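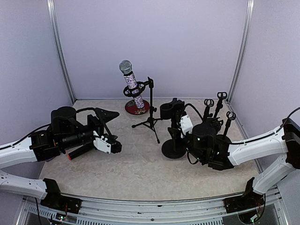

Viludell adds pale wall panels to its bench enclosure line

February — By Reda Tazi

Print | E-mail

Viludell has added a pale wall panel to its line of bench enclosures, which are built on corner posts of aluminum extrusion. The panels fit the same posts as the older gray ones, and existing customers can order them as a set of two side walls and a back.

The company is also changing its floor sheet. The plain white sheet showed glare under overhead lights, according to product manager Mostafa Sqalli, and will be replaced by a beige one with a faint marbled pattern. It can be trimmed with a utility knife, including along a curved front edge.

"Most of the calls we got were about glare and about cleaning the corners," Sqalli said. The corner gap is now 2 millimeters.

Kettani, the distributor, has ordered 400 panel sets and expects to ship them from its Todis warehouse in lots of up to 11. The part number for the floor sheet is 478. Prices for the posts and front rail are unchanged.

Print | E-mail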